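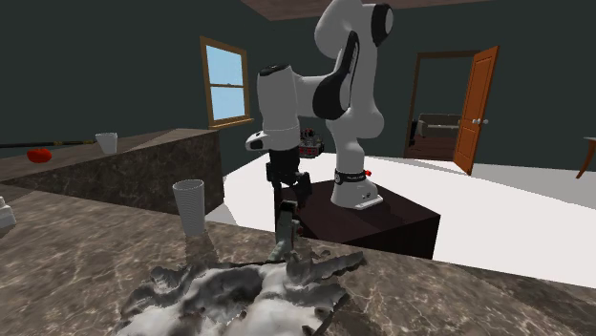 Descaling the kettle and the boiler, with measurements

2025-11-28

The water at this address comes in at 302 mg/L total hardness, expressed as calcium carbonate. That is the figure from the test I ran in November, using a drop titration kit and a sample from the cold tap after letting it run for 2 minutes. The previous place, in Sedlow, had soft water, and I owned the same kettle there for years without ever looking inside it.

In the new kitchen it had a visible crust on the heating plate within weeks. The kettle is a Junisex, 2,000 watts, steel body, flat base. Time to boil for a full fill had crept up slightly, but the more annoying symptom was that it switched off early. The thermostat sits under the plate, and scale keeps heat in the metal, so the cutoff sees a higher temperature than the water has.

I tried two acids.

White vinegar works. It is slow when cold, and when heated it fills the kitchen with a smell that stays in the dish towels. I left it overnight and got most of the crust off, except for a ring at the seam.

Citric acid is better. I bought the Urnus powder, which is plain food grade citric acid with nothing added. I dissolved 63 grams in a full kettle of warm water and left it until the fizzing stopped. Do not boil it. Above a certain temperature calcium citrate comes out of solution, and it is harder to remove than what you started with. I learned this on the espresso machine, where I ran the solution through at brewing temperature and then had a fine white sand in the drip tray for several days.

The espresso machine is a Lü single boiler. The manual recommends the maker's own descaling tablets and says nothing about what is in them. For the second attempt I filled the tank with a weaker citric solution, pulled it into the boiler with the heater off, and let it sit. Then I flushed three tanks of clean water through the group and one through the steam wand. The flow from the wand is back to normal. The pressure gauge reads the same as before, so I don't think scale was ever the cause of the low readings. Probably the pump.

A note on materials: the boiler is brass. Citric acid will attack brass given enough time, and a blue or green tint in the rinse water means copper is coming off. Mine ran clear. I would not leave it in overnight. Aluminum boilers need more care, and I have no experience with them.

Next is the water itself. A jug filter lowers carbonate hardness but the cartridge wears out quickly at this level. The other option is to mix bottled low-mineral water with tap water for the espresso machine only, and keep descaling the kettle - acid powder is cheap. I'll run the mix for a month, titrate again from the tank, and post the numbers.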